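Usmont Adult Reading Project
Progress report to the Caltivance Fund
2020-10-23

Summary

The project is on schedule in most respects. Evening classes restarted in August after the spring closure, and 14 learners are enrolled in the current term. Spending is within the approved budget. The one item behind plan is the take-home book set, explained under Materials.

Enrollment and attendance

We planned for two groups and are running two. The beginner group meets twice a week and works on letter sounds, short words and simple forms. The second group reads at roughly a third-grade level and meets once a week for a longer session. Attendance in the second group is good. In the beginner group it drops when shifts change at the packing plant, and we have moved the start time back by half an hour to help with this. It is too early to say if the change has made a difference.

Four learners from the spring did not come back. Two have moved away, one has a new baby and one could not be reached. The two who moved were given the address of the nearest program to their new homes.

Teaching

Both groups use the Plenduveo workbooks approved in the original grant. The first book is working well. The second moves too quickly from single sentences to full pages, and tutors have been writing their own short passages to fill the gap. These are mostly about things learners asked for: reading a lease, a school letter, a medicine label, a pay stub. We would like to put these passages into a small printed booklet before the next term and will send a copy with the final report.

Learners are tested at the start and end of each term. Starting scores are on file. End scores will be reported after the term closes.

Materials

The grant allowed $2,000 for books and printing. We have spent $940. The take-home book set was ordered in August, but the supplier has delivered only the first half. The rest is on back order with no firm date. If it has not arrived by the end of the term we will ask for a refund and buy from another source, and we will write to you before doing so.

The $1,000 set aside for travel vouchers has not been touched. Bus fares in Usmont are suspended for now, so learners have not needed help with them. We ask permission to carry this amount into the next term.

Room and equipment

Classes are held in the Subramaniam Building, on the ground floor. The room is free to us in the evenings under the same terms as last year. Desks are spaced apart and each learner keeps the same seat. Tutors do most of the group work at the whiteboard, mainly spelling patterns and sample forms that learners fill in together. Markers and erasers come out of the general supplies line.
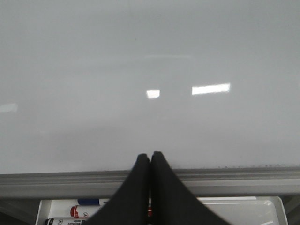
Plans for the next period

Finish the current term and complete end-of-term testing.
Print the passage booklet.
Settle the back order, one way or the other.
Open a waiting list for the beginner group, which cannot take more learners at the present desk spacing.
Send the final report and full accounts.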